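How to store plates upright in a crate (and whether you should bother)

I was told for years that plates must live in a flat pile in a cupboard. Then I was told by every storage article going that they must stand on edge, like records. I don't fully believe either lot, but I've tried the second way since July and here is how I do it.

First, the crate. You don't need a special one. The Romel plate caddy costs more than my plates did, and the Denden version is the same idea with a nicer label. A plain plastic crate with stiff sides will do. Press the walls with your thumbs before you buy. If they give easily, put it back.

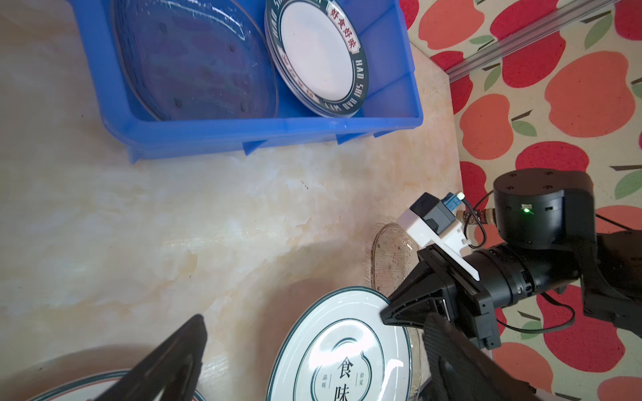
by Skeka Kitchen Notes
28/09/2019

Glass and china can share a crate, whatever the forums say, as long as they aren't rattling against each other. Stand the glass dish at one end and the plates beside it. If your crate has a divider, use it. If it hasn't, a folded tea towel does the same job.

What you do need is dry crockery. Any dish with drops still on it should come out and be wiped, bottom and rim both. "It'll dry in the crate" is what people say just before they find a puddle under everything.

Now the plates.

1. Sort by size. Mixed sizes lean badly and the small ones slide under.

2. Put the first plate in against a side wall, rim down, and let it lean a little. Dead upright looks smart and tips over.

3. Add the rest one at a time, all facing the same way. Two hands for the heavy ones.

4. Stop before it's tight. You should be able to lift out any plate without dragging its neighbour. I leave a gap of 2 fingers at the end.

5. Lift the crate an inch and put it down again. If you hear a clatter, pad the gap.

Plates with printed rims get one extra word. I've read that upright storage saves the pattern. Maybe. What wears a rim, as far as I can tell, is dragging one plate across another, and you can do that in any position. Lift straight up, well clear of the side, before you move across. 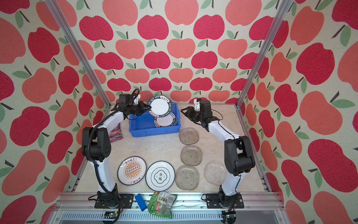
Green-rimmed plates and the blue bin, with one plate held upright just above it.

Is it quicker? I timed myself emptying the crate and then a cupboard pile, 10 plates each. The crate won by 2 seconds, so don't let Bastos or anybody else sell you a "100% faster kitchen". What I will grant is that getting at the plate you want is easier, and a crate can be carried to the table in one go if you keep it light.

Wash the crate itself when you notice crumbs in the bottom. Mine needs it more often than I'd like.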